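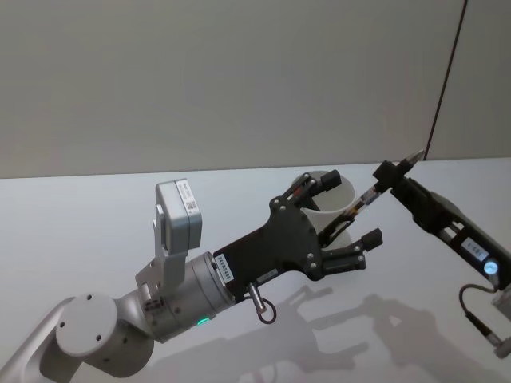 Two robot arms with a cup and a slender dark tool between them.

Disclosure Officer (Criminal Casework), Talside
Ref: 1536
Posted November 21, 2023

Gromthorpe Legal Support is looking for a Disclosure Officer to join its casework team in Talside. The team prepares evidence files for defence solicitors, mostly in fraud, serious assault and homicide cases due before the Crown Court.

You will read unused material as it comes in from the prosecution, log it, and flag anything that may help the defence or weaken the case against the client. You will also keep witness lists up to date and put together paginated bundles for counsel. Some of the material is distressing - post-mortem reports, scene photographs, recorded interviews - and you should think about this before applying.

You will need:
At least two years' work in a criminal law firm, a police file team or a court office
A good working knowledge of disclosure schedules
Clear written English
The right to work in the UK

Experience with phone download reports is useful but not required. We use the Plurero case system and will train you on it.

The post is full time and permanent, with 14 days' paid training at the start. It is based in our Ferreira House office, with two days a week from home once training is finished. The job is subject to vetting.

To apply, send a CV and a covering letter of no more than two pages to Emmett Kowalczyk, quoting the reference above. Questions about the work itself can go to the team leader, Thaddeus Ostrowski. We will close the advert early if we receive enough applications. Interviews will be held in person at Talside.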